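Keeping a hand gripper in shape on kitchen duty

Wipe the pads before every session. Dish soap on a damp cloth does it. Solvent also does it, once, and then you buy pads.

Check the pivot screws on Mondays. Snug is plenty. Wilmer Sotelo tightened ours until the jaws moved like a church door, and we had 144 chopstick pickups to do that day.

Crumbs get into the ribs. An old toothbrush gets them out. Label the toothbrush.

Test on chopsticks, since anything can hold a mug. Put a couple upright in a jar and leave a few lying on the cloth, then close slowly. If one rolls away from you, look at whether the pads meet square before you blame the chopstick.
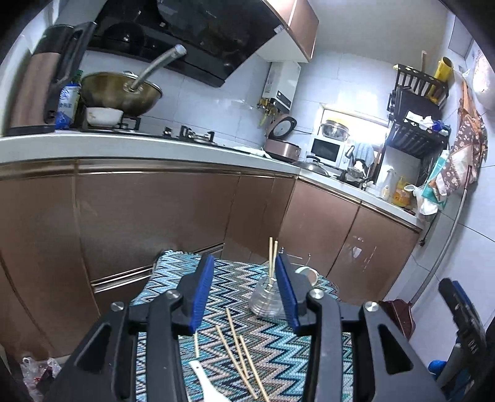
Photo: Leonora Galang

Store it with the jaws open. Pads left pressed together over a long weekend take a set, and they sulk until Wednesday.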